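5. Grasp planner (Rhydian Probert)

Planner runs on top of Flidus. It gets block pose from the Lomby detector, picks a yaw, then sends 6 waypoints to the arm. First version ignored yaw completely - bad idea with long blocks.

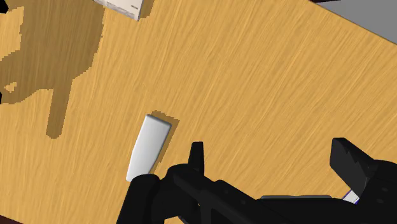 Second version samples 33 yaw angles and keeps the one with the most finger clearance. Ran 100 trials in sim, 2 planner timeouts, both from the IK solver not converging. Didnt have time to fix. Shadows still mess up the detecter a bit, see section 6.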